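The Ferry to Rimberg

Wim Segers had missed the ferry by 2 minutes, and so he sat down on the bench beside Bernardo Aguiar, who had missed it too and didn't seem to mind.

"Next one's at four," said Bernardo, and he unwrapped a cheese roll and gave Wim the bigger half, as though they had been meeting like this for years.

They talked about the weather, of course, and then about Bernardo's sister in Valente, who had once kept 152 hens and knew every one of them by name – or said she did, and who was going to check? Wim, who hadn't talked properly to anyone since November, found himself telling the whole long story of his mother's house across the water, and how he had been meaning to sell it and kept not meaning to. 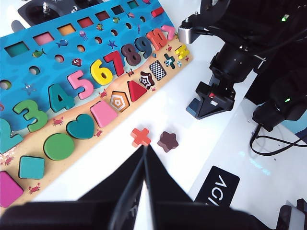
"Then don't sell it," said Bernardo, brushing the crumbs from his knees. "Has it got a kitchen?"

It had a lovely kitchen, with a window over the harbour, and Wim was still describing the stove when the ferry came round the point.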